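Participants wanted: does sorting your washing first save you any time?

Zaduvum, January 2024

You have probably been told to sort your clothes into piles before they go in the basket. Every housekeeping book says so. I have never seen decent evidence for it, and after reading 34 of those books I'm less convinced than when I started.

So we are looking for people to come and tidy laundry off a table while we time them. It's socks, shirts, towels - the usual heap. Some baskets are labelled, some tables are sorted into lights and darks beforehand, and some are left in a muddle.

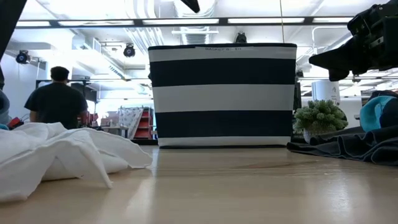

You don't need to be tidy. If you already own a folding board and swear by it, please say so when you write, as I'd like a few believers in the mix and so far I mostly have people like me.

The work is dull. A session has 13 rounds, with a tea break when you want one. We pay travel and give you a Lelleren voucher at the end. It won't make you rich and I doubt it will change how you do your washing.

What you would do in a round:

Start with the clothes on the table, lights on one side and darks on the other if it's a sorted round.
Put everything in the basket or bin, in any order you like.
Tell us how hard it felt, from 1 to 4. Please don't be polite.

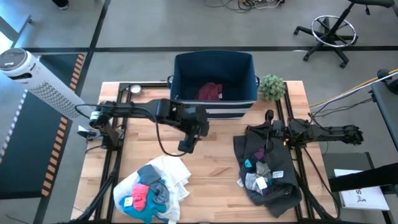
How to apply

Write to Shamim Jatoi at the Campbell Rooms, Zaduvum, quoting reference 958. Say who does the washing at home and how often. Sessions run until August.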